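Brideo review: three months of doing my invoices on it

I run a very small online shop (second-hand sewing patterns, mostly) and I've been through more bookkeeping apps than I care to admit. I started with Hukine back when it was free, stuck with it through two redesigns, and finally gave up when they moved the bank feed on to the dearer plan. So on 24th January I signed up for Brideo's 30-day trial and moved everything across.

The import was the bit I was dreading. I had 776 old invoices sitting in Hukine and all but 32 came over with the right dates and customers attached. The stragglers were ones with a discount on them — fiddly, but I got through them in an evening with the radio on.

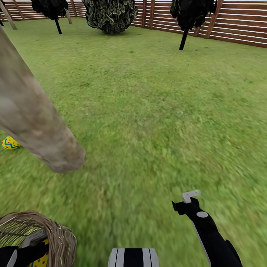

Day to day, it's lovely to use! You can raise an invoice in under a minute, the reminders go out by themselves and they don't sound like a bailiff wrote them. I also like that it remembers which customers pay late and nudges those ones earlier. My average wait for payment is now 28 days, and it used to be a good deal longer than that.

Now the grumbles. The reports are thin (no comparison with last year, really?) and the phone app logs me out every few days. It also won't talk to Clavance, the postage service I use, so I'm still typing delivery costs in by hand.
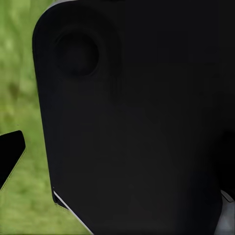 A closer view, with the matte black housing taking up most of the picture.

Support were quick and friendly when I asked about Clavance, and said it was on the list for April. I'll believe it when I see it, but I've paid for the year anyway. Four stars from me.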